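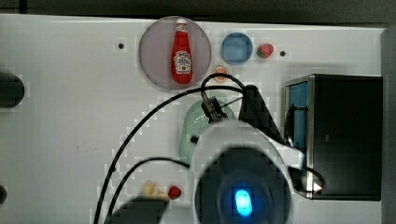
Ketchup on the mauve plate, with the blue cup and the strawberry keeping it company.

Table-top bits and pieces

Hello and welcome to my little corner of the site! I've been meaning to put up a page about small tableware for ages, and a white table seemed a good place to start – everything shows up so nicely against it. I'm very fond of plates, cups and anything that looks as if it belongs at a picnic, and I've reached the age where I no longer pretend otherwise.

The plate first, then. It's round and a pale mauve you can see light through, and I think it's the prettiest thing here. I had a set of tumblers in nearly the same shade when I moved into my first flat, bought from the Plalico shop on Rankin Street (long gone now, sadly), and I've had a soft spot for the colour ever since. It goes with almost anything, though I'd keep it away from beetroot.

The bottle is Heinz, lying down with its white cap towards the far side of the table. Red on mauve sounds dreadful when you say it out loud, but I love it! My mum always decanted her ketchup into a glass dish when visitors came, and we thought that was terribly grand. At my house the bottle goes straight on the table and people help themselves.

Next to the plate is the small blue cup, with a rim a shade lighter than the rest. Bright blue is my favourite for cups. I've got 16 of them in the cupboard at home, none matching, and I still stop to look whenever I pass a kitchen shop.

Then the fruit – a strawberry with its green top, tipped a bit on its side, and a little orange slice below the cup. Strawberries and orange together always make me think of the fruit salad we had at school on the last day of summer term, served in enormous steel bowls with a ladle. I'd happily eat it again, custard and all.

I'd like to do a page on jugs next, and possibly one on egg cups if I can get them all down from the top shelf in one piece. Suggestions for other colours to put with mauve are very welcome, I'm leaning towards mustard.

Contact | © Vuno Table Pages 2022 | Back to top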